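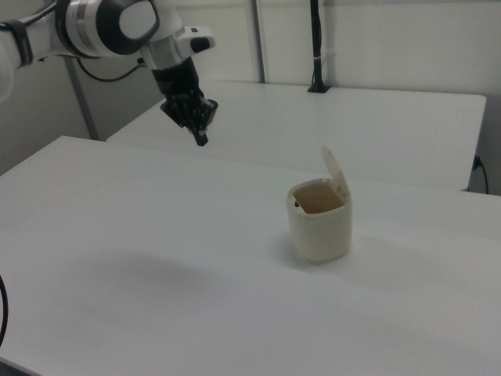 Figure 4.1 A small cream-colored container with its lid open, on a white table.

Chapter 4
Small Lidded Containers in the Workroom and the Home

Learning objectives
After studying this chapter, students should be able to:
Name the main parts of a small lidded container and state the purpose of each.
Compare hinged, lift-off and screw lids with regard to access, cleaning and storage.
Choose a container size that suits its contents and its position on a work surface.
Carry out the opening, emptying and closing routine used in the practical sessions.

Key terms: body, rim, opening, hinge, catch, liner, footprint, capacity

4.1 Introduction

Chapter 3 dealt with shelves, drawers and other fixed storage. This chapter turns to the small containers that stand on the work surface itself and are handled many times in the course of a day. They hold scraps, tea bags, cotton pads, clips, thread ends and other light items that would otherwise collect on the table. A container of this kind is seldom expensive, and students may be tempted to give it little attention. In practice, a poorly chosen one is moved, knocked over or left open until it is put away in a cupboard and no longer used.

The container in Figure 4.1 has a hinged lid, which stands upright at the back of the rim when open. The opening is squarish, although the body is cylindrical. Combined shapes of this sort are common in small household goods. A rounded body is comfortable to hold in one hand, while a squared opening offers a straight edge along which a liner can be folded.

4.2 Parts of the container

The body is the part that holds the contents. Its capacity is stated in milliliters or liters and is measured to the rim. A container with a stated capacity of 900 milliliters should not be filled to that level in daily use, as the lid must be able to close without pressing on the contents.

The rim is the upper edge of the body. It carries the weight of the lid and, where a liner is used, holds the liner in place. Rims should be wiped at every emptying. Residue left on the rim is the most frequent cause of a lid that does not sit flat.

The hinge joins the lid to the body. It may be molded as one piece with both parts or fitted as a separate pin. Pin hinges can be taken apart for washing - students should keep the pin in a dish while they do so.

The catch, where there is one, keeps the lid closed. Some catches release when pressed, and others are simple raised edges that grip by friction.

4.3 Choosing a lid

A hinged lid stays with the container and can be opened with one hand. It needs clear space behind or above it, and this space must be allowed for when the container is placed beneath a shelf. A lift-off lid is easier to wash but has to be set down somewhere while the container is in use. A screw lid gives the closest fit and is the slowest to open. It is best kept for dry goods and for anything that will be carried from room to room.

Case note: The Owino sewing room
Gladys Kirui manages the teaching workroom at Owino, where students share long tables. Each place was formerly provided with an open dish for thread ends and fabric trimmings. The dishes were often tipped when cloth was drawn across the table. In September the workroom changed to small containers with hinged lids, set at the back of each place with the hinge facing away from the student. Table clearing at the end of a session now forms part of the assessed work, and 3 marks are given for it.

4.4 Placing the container on the work surface

The area that a container covers is called its footprint. On a wide, plain table the footprint is rarely a difficulty, but the reach of the user must still be considered. An item in constant use should stand within 60 centimeters of the seated worker, to the side of the hand that will use it. It should not stand at the table edge or in the path along which materials are moved.

Activity 4A
Work in pairs. Place an empty lidded container on a cleared table. One student sits and opens and closes the lid with one hand while the other records whether the body shifts. Repeat with the container turned so that the hinge faces left, then right. Enter your findings in the table at the end of Section 4.5.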